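Call for Participants: Community Furniture Makers Residency, Clarkville

The El Khatib Workshop invites applications for its residency in table and cabinet making, which begins in January. The program is open to adults who have completed basic training in woodworking and wish to develop a first piece for public use. No college degree is required.

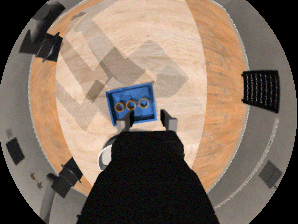
Tabletop with a pale center section and orange-brown side bands.

The workshop will admit 12 residents. Each will receive a stipend of $2000, a bench in the shared shop, and access to the lumber store during opening hours. Residents are expected to attend for the full term of 90 days and to deliver one finished table or cabinet to a public building in Clarkville -- the library, the clinic, or the senior center.

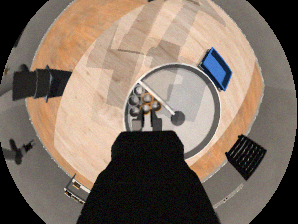

Instruction will be led by Adel Shawky, head of joinery, and will cover wood selection, edge joining, veneer work, and finishing. Evening sessions on pricing and client contracts are optional. Housing is not provided, but a list of rooms for rent is available on request.

Applicants must submit the following:

A letter of no more than 3 pages stating the applicant's experience and the piece proposed
Drawings or photographs of earlier work
The names of two references, one of whom must have supervised the applicant in a shop

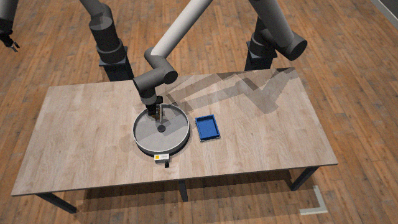
Applications must reach the office by 29 June 2026. Late or incomplete applications will not be reviewed. Selected applicants will be invited to an interview and a short practical test in hand planing.

Questions should be addressed in writing to Sugeng Tambunan, Residency Office, El Khatib Workshop, Clarkville.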